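Sorting a mixed box: fruit and paper don't travel together

Prurkstead Household Pages
Posted 6/29/21

Most homes have a box that lives by the door or at the foot of a bed and collects whatever needs a place. In ours it holds school papers during the week and shopping at the weekend, and sometimes both at once. These notes cover how to sort one out, how to keep fruit from spoiling what it is packed with, and what to do with the box afterwards.

Where to sort

A bed is a good place to sort. It is the right height for most people, it is soft enough that an apple won't bruise when it rolls, and there is room to spread things out. Leave the bottom sheet on and push the blanket and pillows up towards the headboard. If the sheet is due for a wash, do the sorting first and strip the bed when you have finished. If it is clean, put a towel down under anything that has been on a shop floor or in a car boot.

Don't sort on a white or pale sheet if there are tomatoes in the load. One split tomato will leave a mark that needs cold water and a soak. Hot water sets it.

Take the fruit out first

Books and cards can wait. Fruit should come out first, one piece at a time, and go on the sheet beside the box. Tipping the box is quicker but the heavy oranges land on the small soft things.

Turn each piece over as you take it out and look at the stem end. Press lightly near the stem with your thumb. Anything that gives more than the rest goes to the kitchen to be eaten that day. Small fruit such as longans tends to roll into the corners and under the flaps of a workbook, so run a hand round the inside edge before you decide the box is clear.
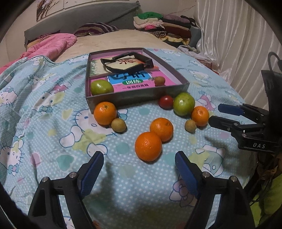
Tatsuya Minami wrote in to disagree with the order. I would take the paper out first. A workbook with an apple sitting next to it for an afternoon comes to no harm, but if one orange at the bottom has gone soft the page under it is finished, and you don't find out until you lift the book. I lift the book, check the underside, then deal with the fruit at leisure. It also stops the children from saying they couldn't find their homework.

He has a point where the fruit is underneath. If the book is at the bottom and the fruit is on top or beside it, keep to the order given here. If you can't tell, lift one corner of the book and look.

Which fruit goes with which

Apples give off a gas that ripens other fruit. Keep them in a bowl of their own, or in the fridge drawer in a paper bag with the top folded over. Green ones keep longest and can stay out on the side for a week in a cool room.

Oranges keep well in the open as long as air can get round them. Don't leave them in a tied plastic bag. One mouldy orange will spread to whatever is touching it, so look at the points where they rest against each other.

Tomatoes go on a plate, stem side down, out of the sun. Put them in the fridge only when they are fully ripe and you can't use them yet.

Longans dry out at room temperature and the shell turns brittle. Put them unwashed in a bag with a few holes in it and keep them in the fridge. Wash them just before eating.

Dealing with the paper

Wipe the cover of a workbook with a dry cloth first. If it is shiny, a barely damp cloth will take off fruit juice, but keep it away from the spine and the cut edges of the pages. For a sticky page, lay a sheet of baking paper on each side before you close the book, or it will glue itself to its neighbour.

Loose cards and flat pieces with cut or toothed edges are best kept in a large envelope with the subject written on the front. They bend if they are stood on end in a deep box. Lay them flat on top of the heaviest book and they will stay straight.

Spills on cards should be blotted. Rubbing lifts the print. Let the card dry under a plain sheet of paper with a book on top, and change the paper once.

Keeping the box

A shallow cardboard box without a lid is worth keeping if the corners are sound. It slides under a bed and everything in it can be seen. Check it with your nose as well as your eyes. Cardboard that has been damp holds the smell, and fruit stored in it picks the smell up.

To stiffen a tired one, cut two strips of card the length of the long sides and glue them inside the walls with PVA. Peg them with clothes pegs overnight. Line the base with brown paper and change the paper when it gets marked.

Use one box for paper and another for food and write on the end of each with a thick marker. We did this in February and have kept to it apart from a few weekends.

Afterwards

Shake the sheet out of the window or over the bath. Look for stalks and bits of shell, which are sharp enough to feel through pyjamas. For a printed cotton sheet with a small juice mark, dab with cold water and a drop of washing-up liquid from the back of the cloth, rinse, and wash as normal. Check that the mark has gone before the sheet goes in the dryer.

Vilém Ďurica has asked about storing pears. They will be on the next page, with quinces.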